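Grostport Community Choir: your questions answered

We get a lot of lovely emails from people who are thinking of coming along but aren't quite sure, so Usha Nadar has gathered the usual questions here, with answers from all of us (do write if yours is missing!).

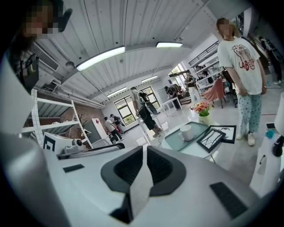
2 min read

Do I have to audition?
No, and please don't lose sleep over it. You come in, you find a seat near somebody friendly, and you sing. Hanan Awwad, our conductor, will have a quiet listen over your first few rehearsals and may suggest you try altos instead of sopranos, or the other way round.

I can't read music. Does that matter?
Not a bit. Nearly 200 people have sung with us over the years and plenty of them learnt everything by ear. Hanan sends out a recording of each part, and you can hum along to it while you do the washing-up.

How much does it cost?
Your first 2 rehearsals are free. After that it's £5 a time, which goes on the hall and the sheet music, and if that's a stretch just have a word with Qusai Khalaf and we'll sort something out between us. 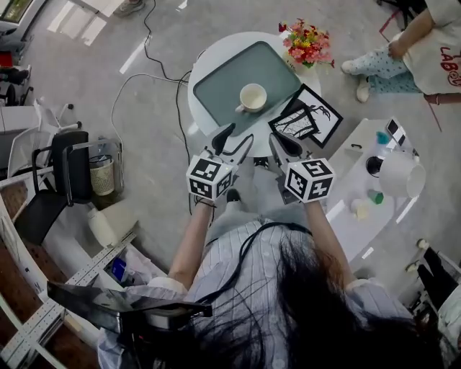

Hands at work, seen from above.

What should I bring?
A pencil, a bottle of water and a cardigan, even in summer. We finish at 9 and the hall does get chilly towards the end.

When can I start?
New singers are welcome at the start of either term. The next one begins in September, and the one after that in February, when we start on the spring concert pieces (there's usually a bit of folk song in there, and always something silly for the encore).

Page last updated July 2025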